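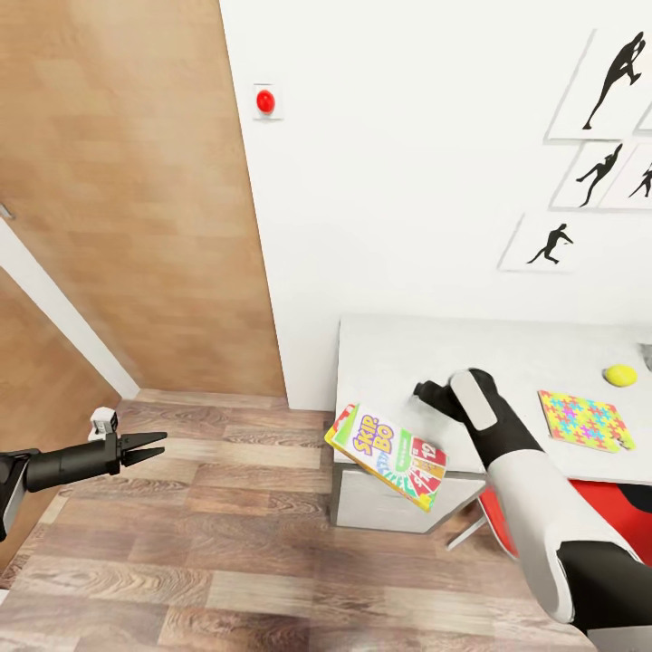
Two arms at work beside the desk, with the Skip-Bo box in the black hand.

Masanobu Nakajima buys equipment for Pangilinan, a mail-order shop that sells used board games. When we talked on a Thursday morning he had a spreadsheet open and a quote from Brarko printed out next to it, marked up in pencil.

"The arms are the line everybody looks at," he said. "I spend more time on the lines under it."

The shop handles 662 titles, and the boxes come in all kinds of sizes. Nakajima began by sorting them according to whether a two-finger gripper could close on the narrow side. For 205 of them he wasn't sure, and those are the ones he wants tested before he signs anything.

"A small card game is easy to plan for. A big family game is wide, it's light for its size, and the lid can slide. I'd like to see a supplier pick up my boxes. They all bring their own."

He has simulated most of the job in a package called Plarnutix, which he rents by the month. The rental comes out of the planning budget, so it doesn't count against the hardware. He runs floor pickups, shelf pickups and handovers, and keeps notes on reach.

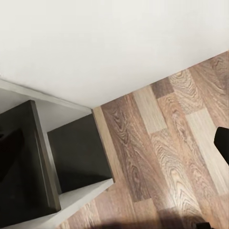 Should a small shop lease or buy its first arm?

Lease if the work may change within a year, and buy once the same job has run steadily through a busy season.

Nakajima plans to lease for seven months and then decide. Pruseck, the other supplier on his list, offered a lower monthly rate but charges separately for spare fingers and for service visits. Brarko includes three visits. He put both offers on one sheet, with training hours added in, and the gap between them nearly closed.

"Fingers wear. Pads wear. You need a second set on the shelf from the first day, and it has to be in the first order or you'll wait for it."

He also set money aside for the floor. Games get put down there during unpacking, and he wants the arm to reach them without anyone building a special stand.
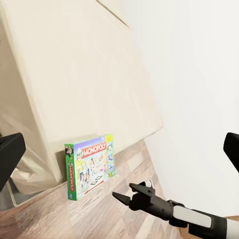
My Monopoly on the floor, gripper to the right.

The order is supposed to go in by June. Nakajima still needs an answer from Brarko on delivery, and a written price for the second set of fingers. "They gave it to me over the phone," he said. "I've asked for it on paper."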